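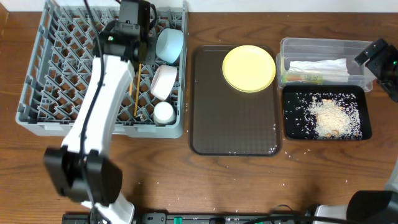

Two robot arms at a table with a dish rack, a serving tray and a tray of rice.

Category: Science Explained > Machines > Ages 9 to 12

Why Did the Robot Stop? A Fault Explained

By Hsiu-ying Fu

A robot arm is a chain of stiff parts called links. The links are connected by joints. Inside each joint is a motor, and at the end of the chain is a gripper, the part that holds things.

Robots of this kind are used to practice kitchen jobs, such as moving a bowl from a rack to a tray. The jobs look easy to a person. For a machine, each one is a long list of small movements, and any of them can go wrong.

This article is about one fault. It happened in October at a workshop in Burnamden, where a team was testing a pair of arms with a control program called Hattar.

What happened

The task had 13 steps. The left arm had to take a bowl out of a dish rack and set it down on a tray. On test number 407, the arm closed its gripper on the rim of the bowl and began to lift. Then it stopped. A red message came up on the computer screen: JOINT 3 OVER LIMIT.

The arm stayed where it was, holding the bowl. The right arm stopped at the same moment, although it had no fault of its own. The program is written so that both arms stop together. If one arm kept moving, it could hit the other.

What the message meant

A motor needs electric current to turn. The harder it has to push, the more current it uses. The computer checks the current in every joint many times each second. For each joint there is a limit, which is a number the current must not pass.

On test 407, the current in joint 3 passed its limit. Joint 3 was pushing harder than it should have needed to for a small bowl.

Finding the cause

Engineers look for a cause by checking one thing at a time. If they change two things at once and the fault goes away, they cannot tell which change fixed it.

First they checked the bowl. It was the usual bowl, and its weight was correct.

Next they checked the motor. They took the bowl away and moved joint 3 by itself, up and down. The current stayed low. The motor was good.

Then they played back the recording of the arm's position. The gripper had gone in 10 millimeters too low. One finger had slid under a divider in the rack. When the arm lifted, it was trying to lift the bowl and the whole rack, and the rack was clamped to the table.

The last question was why the gripper was too low. The rack had been taken off for cleaning and put back on thinner pads. The program still had the old height stored in it. The arm went exactly where it was told to go, but the number it was given was out of date.

How it was fixed

The team measured the rack and typed in the new height. They also added a new step at the start: the arm touches the corner of the rack lightly and measures the height for itself. They then ran the test 305 more times. Joint 3 did not go over its limit again.

Safety rules near a robot arm

A stopped arm can still have its power on. It may start again when the message is cleared. These were the rules in the workshop:

- Stay behind the floor line while the power is on.
- Do not reach in to take an object out of the gripper.
- Press the emergency stop before going near the arm.
- Only the person who pressed the stop may reset it.
- Look at where the cables are before the arm moves again. A cable can catch on a joint.

Words to know

Current: the flow of electricity through a wire.
Fault: something in a machine that is not working as it should.
Gripper: the part of a robot that holds objects.
Joint: a place where a robot arm can bend or turn.
Limit: the highest value that is allowed.

Tags: robots, motors, safety, how things work

13 comments | 10 shares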